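News > Press Releases > Service Robots

Ovton Opens Equipment Planning Program for Hotels and Serviced Apartments

Ovton today announced a planning program for lodging companies that want to buy room-service and housekeeping robots but do not yet have a clear budget for them. The program starts in September and is open to operators with as few as five rooms.

The program was prepared together with Protevard, which finances equipment for the lodging sector, and Kellisico, which will be responsible for maintenance contracts. Participants receive a written plan covering the purchase or lease of the machines, spare parts, staff training and the electrical work that may be necessary on each floor.

According to Ovton, many buyers compare only the price of the robot. The cost of grippers, batteries and yearly service is often added later, when the budget is already approved. In the new plan these items are shown on the same page as the machine, and they are calculated for the full period of use.
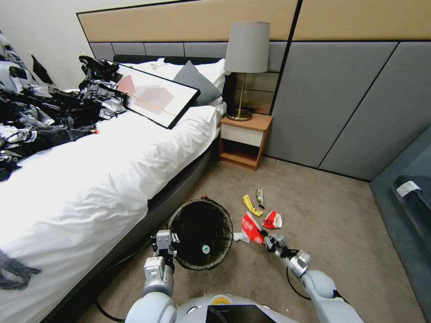 A two-armed robot picks up litter beside the bed in a guest bedroom.

The first plan was made for the Hallgrímsson apartments, a property with 129 units. The operator had asked for one robot on every floor. After a review of the cleaning schedule, the plan proposed a smaller first order and a second order in the next budget year, if the results are satisfactory. Picking up small trash from the carpet was selected as the first task, and making the bed was left for a later stage.

Ovton recommends that each buyer writes down the tasks in this way before asking for offers. A robot that must handle paper and wrappers needs a different gripper budget from one that only carries towels, and the difference should be known before the contract is signed.

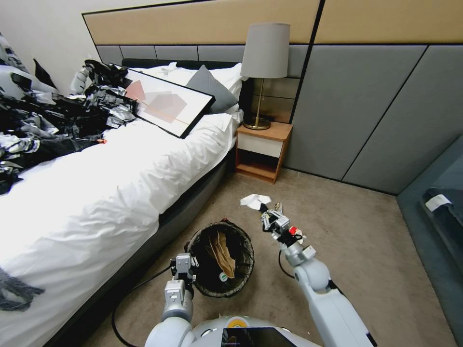 Page last modified: September, 4:30 p.m.

Protevard will offer lease and purchase terms under the program. A lease can be changed to a purchase at the end of each contract year. Kellisico will keep 481 types of spare parts in its warehouse and will supply them to participants at list price during the whole contract.

There are 309 places in the first round. Operators who wish to join should send a floor plan, the number of rooms and the present cleaning schedule to the Ovton planning office. Applications are handled in the order in which they arrive, and the planning fee is deducted from the first equipment order.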